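Jekov's Small Enclosure FAQ

Questions I get about the grey plastic boxes, power strips and other bits I sort out on my bench at Jarkbridge. Last tidied up September 14, 2021.

What's an enclosure actually for?
It keeps fingers, dust and splashes away from whatever's wired up inside. I use the light grey plastic kind for nearly everything (cheap, easy to drill, and they don't rust in the shed!).

Do I need one with a window?
If there's something inside you want to check at a glance, yes. I like a tinted window because it hides my messy wiring but you can still spot a bright orange part through it. If you're only housing a few joins, save your money and get the plain lid.

What are the faint circles moulded into the side?
Knockouts! You pop out the ones you need for your cable entries and leave the rest alone. Go gently, work from the edge with a small screwdriver, and fit a gland afterwards so the cable isn't rubbing on raw plastic.

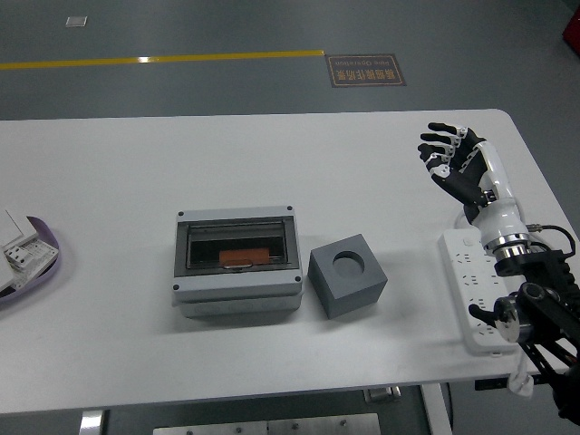 Same goes for the lid screws, by the way. Do all four up loosely first, then nip them up corner to corner. I cracked a lovely big Flutetti box in March by cranking one corner down hard and I'm still cross about it.

Can I leave the power strip on the table while I work?
I do, but I keep it off to one side and watch where the lead goes. A cable hanging over the front edge is very easy to catch with your hip. Unplug before you open anything, every time.

Can you wire mine up for me?
Sorry, no. Mains work goes to a licensed electrician. I'm happy to chat about boxes all day though.

Do you keep spare lids?
A few. The Hidayat 554 lid is the one everybody's after and I've got 3 left in grey.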